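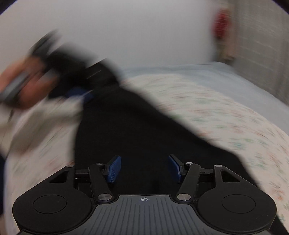 My first small book is now in the world since October, and I want to write down how it went, before I forget the less pleasant parts.

The book is called Flenevari. It is a story for adults, although two shops have put it with the children's books because of the fox on the cover. I wrote it in English, which I learned at school and then again, much better, from crime novels borrowed from the library in Sternwood. I wrote the first chapter in my own language and translated it, and it was stiff like a new shoe. After that I wrote directly in English and kept a dictionary beside me.

I sent the manuscript to 21 publishers. Most did not answer, and I do not blame them, I know how high these piles can become. Five wrote back with a no, and one of these was so kind that I read it several times to find the place where it said no. Then came an email from Faron, a small press with three people in it, asking for the whole text. I was on the bus and I went past my stop.

I had believed that the work was finished when somebody says yes. In my case there were 18 months between the yes and the first printed copy. My editor took out the whole second chapter, where the grandmother goes to the market and buys things. I was very attached to this market. We had a long talk on the telephone, and at the end I saved one page of it, the page with the eels. Readers have since told me they like the eels, so I feel a little bit proved right, but I must admit the rest of the chapter was slow.

The commas were another matter. In my language the comma follows a rule and you can look it up. In English it seems to depend on breath, and on the person who is breathing. The copy editor and I sent one paragraph to each other so often that I can still say it by heart.

About money I will be open, as I wished other people had been when I was searching for such information. The advance was enough for a new chair and a weekend away. I bought the chair. Royalties start only when the advance is earned back, and I have not reached this point. I still have my job in the mornings and I am not planning to leave it.

The reading at the Lewis bookshop was on a Monday evening, with heavy rain. I had practised in the kitchen, with a clock, and I had marked the difficult words in pencil. "Thoroughly" I replaced with "completely", which an author is allowed to do with her own book, I think. There were more chairs than listeners, but the ones who came stayed until the end and asked good questions. A lady asked if the river in the story is a real river. It is two rivers, mixed. A boy asked how long it takes to write a book, and when I told him, he looked at his mother as if she should take him home.

I signed copies with a pen that was too thick, so if you have one where my name has gone through to the next page, I am sorry for this. Bring it next time and I will draw something around it.

Now I am writing again, early, before work. The new story has no title, and so far it has a ferry, a quarrel about a piano and a woman who does not want to sell her house. I am trying to write the quarrel without anybody shouting – it is harder than I expected. Faron have asked to see the first pages when they are ready, and I have promised nothing.

If you have read Flenevari and would like to write some lines about it on the website of your library or shop, I would be grateful. Short is fine. Also if you did not like the ending, you can say so, my sister did not like it either and she says it at every dinner.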